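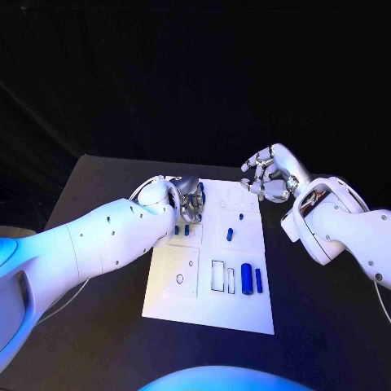

Search this site
Search

Bergmann GPS dog collar: two months on an escape artist

4 min read

I bought the Bergmann collar after our kelpie cross, Pepper, went under the side fence for the third time in a fortnight. It cost me $579, with the first year of the tracking plan included. After that you pay by the month, and the collar won't report a location without a plan.

Setup took most of an evening. The app wants an account, an email confirmation and a software update before it will talk to the collar. My first two tries at the update failed and the third one went through. Once that was done I drew a boundary around our block in Cusville and set it to message my phone when she crossed it.

The fit is good. The strap is wide, the buckle is solid and the tracker sits flat under the chin. Pepper scratched at it for a day and then left it alone. She weighs 19 kilos and I wouldn't put it on anything much smaller. Na-rae Wi from our obedience club tried it on her mini foxie and took it off again within minutes.

Accuracy is fine in the open. At the off-leash oval the dot on the map was close enough that I could walk straight to her. Near the house it wanders, and twice I've had an alert while she was asleep on the back step. Under the big gums along the creek it can lag by a couple of minutes, which is a long time with a kelpie.

It has had one proper test. A tradie left the gate open and she was gone before I'd put my shoes on. The alert came through, and I found her 7 streets away behind the bakery. I switched to live mode while I drove, and it kept up well. Live mode does chew through the battery, though. In normal use I get four days from a charge, a bit less if she's been out a lot.

The charger is my main complaint. It's a magnetic clip that falls off if you bump the bench, and a replacement is $45. The colour on the strap has also faded quite a bit, from navy to a sort of grey.

The older Grernum tracker we borrowed from Dardo Daza was cheaper and held its charge longer, but it only updated when it felt like it.

I'm keeping the Bergmann. Pepper still wears a tag with my number on it, and her microchip details are up to date. I've also put mesh along the bottom of the side fence.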